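Eating at the table, and other ambitions

10 November 2024

I gave up eating standing up in September. I'd like to claim a doctor told me to, or that I'd read a book, but what happened was that I caught sight of myself in the oven door at twenty to ten at night, in my coat, eating cold rice out of the pan with a serving spoon. The serving spoon was the part that got me. There was a perfectly good drawer of normal spoons next to my hip and I had gone for capacity.

So I made a rule. All food to be eaten at a table, on a chair, off a plate. No phone, no radio, no reading the back of the packet. I told Bohdana, who laughed for longer than I thought was called for and then asked whether toast counted. I said everything counted. She said good luck with toast.

She was right about toast. Toast is designed to be eaten by somebody who is looking for their keys. If you put it on a plate and carry it to a table and sit down in front of it, it has gone to cardboard by the time you've pulled the chair in, and then there you are, a grown woman in a quiet room, facing two slices of cardboard with your hands in your lap. The first week I had toast at the table every morning out of stubbornness. The second week I moved to porridge, which at least stays put.

I should say I was brought up properly. My aunt, Vasylyna Dovhaniuk, fed me most weekdays until I was eleven, and in her flat nobody sat until the bread was on the table and nobody got up until she did. She had a cloth for every day and a cloth for visitors, and the visitors' cloth had a plastic one over it, so I never once touched it. If you asked for something to eat between meals she gave you an apple and watched you eat it. I don't remember ever being hungry there. I also don't remember ever being allowed to leave a crust, and to this day I can't put one in the bin without a small glance over my shoulder.

Somewhere between her flat and mine it all fell off. I blame my first job in Joltmont, where there was a canteen that shut at two and a lunch hour that started at half past one, and the queue took care of the rest. You learnt to eat on the stairs. I shared a house with three other people then and we had a kitchen table for the whole of that time and I could not tell you what colour it was. It had bicycles leaning on it and post on top. We ate on our beds like invalids.

Anyway, the table. The one I've got is round, and I'd been using it for what I suppose I'd call admin, meaning a heap. Clearing it took an evening. At the bottom of the heap were 50 or more bits of paper I'd been keeping in case, and in case had come and gone for all of them. I found the guarantee for the Rostar toaster, which would have been handy when the toaster was alive. I found a birthday card for Petro Marchuk, signed, stamped, with his address on it. His birthday is in the spring. I have since posted it, with a note.

Then I bought a tablecloth. I'd held out against one for years on the grounds that it's a thing you have to wash in order to protect a thing you could wipe. But bare wood did make every meal feel like a meeting, and Arer had gingham ones in the basket by the till, and I'd already got my purse out. Pink and white. I had meant to get the blue. I'm told it makes me look like the sort of person who does jam. 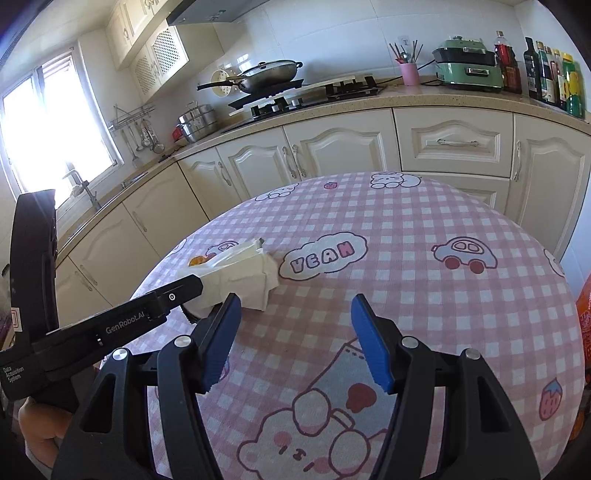
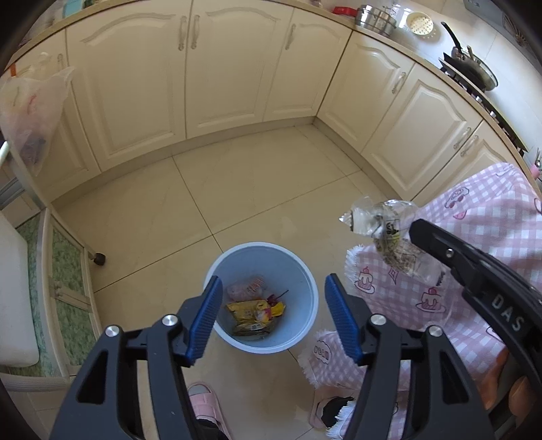
Top, the new cloth. Second, the bin, and what the rule did not manage to prevent.

I did wonder about snacks. Strictly speaking a snack is food, so the rule says plate, chair, table. I tried it for a few days. Let me tell you that there is no dignified way to put a handful of something crunchy and orange on a dinner plate and sit down to it alone. You hear every bite. You find out how many there are in a packet, a thing the packet goes to some trouble to hide. I'd always thought of myself as a person who didn't much snack, who might have the odd bit of something while the kettle boiled. I drink a lot of tea, as it happens, and the kettle was boiling more often than I'd let on to myself.

What I do now is allow snacks, at the table, without the plate. I know. It's the first thing to slip, and I've read enough about Rome to know how that goes. But a rule you keep nine parts of is still mostly a rule, and it does mean that the wrapper goes in the bin and doesn't go down the side of the sofa, where I found one at Christmas from a firm that has since changed its logo.

The meals themselves have been a mixed bag. Soup is wonderful at a table. Soup is what tables are for. I used to drink it from a mug while answering emails and I had honest-to-goodness forgotten that it has things in it. Eggs are good. Anything with a jacket potato in it is improved no end by a knife and a flat surface, and I feel a bit silly for having spent so long finding this out. Salad I still can't get on with sitting down. I think a salad needs you to be slightly distracted or you start to notice that you're chewing for a living.

The silence was the hard part. I'd banned the radio in the first flush and then was too proud to bring it back. A dinner for one, eaten at a sensible speed with nothing to read, takes far less time than you'd expect, and for all of it you've got only yourself to listen to, going over whatever you said to the man at the post office. In the third week I brought back the radio on the grounds that my aunt had always had hers on. She had it on for the news and turned it off for the weather, which she said she could see for herself. I leave mine on for the lot.

Visitors were another matter. I'd forgotten that if you have a clear table, people sit at it. Yevdokiia from downstairs used to stop on the mat, hand over whatever parcel she'd taken in for me and go. In October she looked past my shoulder, said "oh, you've got a cloth," and was in the chair before I had the parcel out of her arms. She stayed until gone nine. We had cheese, and the end of a seeded loaf from Ostapchuk, and I learned a great deal about her brother's divorce, some of it twice. She's been back several times. I've bought a second decent chair, and it cost me more than I'd spent on chairs in the previous 20 years put together. In fairness, the previous 20 years were mostly stools.

My one attempt at a proper supper was for four of us, and I made a stew out of a magazine that said it would feed six. It asked for 600 grams of onions. I don't own scales, so I bought what looked like a reasonable number of onions for a person with friends, and cried over them for half an hour, and it was far too many. It was closer to a jam than a stew. Bohdana said it went with the cloth. Everybody ate it, and then everybody ate a good deal of bread, and there was an argument about whether you're allowed to fold a napkin after using it or whether that's rude. My aunt held that folding it meant you expected to be asked back. I've no idea where she got that, and I have looked.

I have broken the rule outright on five or six occasions. Twice were on a train, which I'm not counting, there being a little table. Once was a sausage roll in the street in the rain, and I'd do it again. And there was one night last week when I got in very late and ate the end of the cheese with the fridge door open, lit up like a saint in a window. I felt bad about it for the length of time it takes to shut a fridge.

The cloth has a beetroot stain now, near where Yevdokiia sits, and we've both decided not to mention it. I've turned it round so it faces the wall. Round tables are good for that. I've also been sent, by my aunt, in an envelope with far too many stamps on it, a plastic cover. It's the right size, and I don't know how she knew. She's had it cut. It's still folded up on top of the fridge while I make up my mind about becoming somebody who has one.

If anyone has a way with toast, the comments are open.

Recent posts
The coat I keep for best and have never worn
Learning to say no to a second allotment
Things my aunt was right about, part two
Against the big shop
A short history of my stools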